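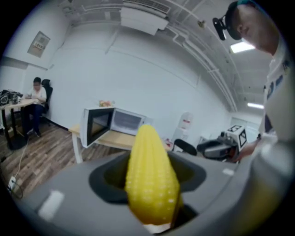 Department of Building Services, Jivcombe College: Student Projects

Why do my pipes bang? A report on water hammer in an old terrace
by Ximeng Shen

I picked this project for selfish reasons. The house I rent on Workneh Road has a cold supply that thumps every time the washing machine shuts its valve, and I wanted to know what was going on (and get some sleep!). My tutor said it would do nicely as long as I measured something, so I did.

The thump is called water hammer. Water in a pipe is heavy and it's moving, and when a valve snaps shut all that movement has to go somewhere, so you get a jump in pressure that runs back up the pipe and rattles anything that isn't clipped down. Our landlord was lovely about it and let me tee a pressure logger into the run behind the machine, which was a cramped job with my arm round the back of a cupboard and a torch in my teeth.

With nothing running, the logger sat at 355 kPa. When the machine's valve closed, the peak was 2,355 kPa, so a jump of 2,000. I checked it three times, as I thought I'd wired the thing up wrong. The kitchen tap, which is an old screw-down one, hardly showed at all, even when I spun it shut as fast as I could.

Next I clipped the loose pipe under the stairs. This made the noise much duller but did nothing for the reading, and I should have expected that. Then I fitted a small Sasus arrester close to the machine valve and ran the same wash again. The peak came down to 1,000 kPa and the thump had gone from upstairs, though you can still hear a little tick if you stand in the kitchen.

Things I'd do differently: log for longer, try the dishwasher too, and turn the stopcock down a bit to see how much of the trouble is just flow speed. I also borrowed the Villov logger without its manual and lost a whole afternoon to the battery cover.

The readings are in the appendix, and the arrester is staying where it is until June, when our lease is up.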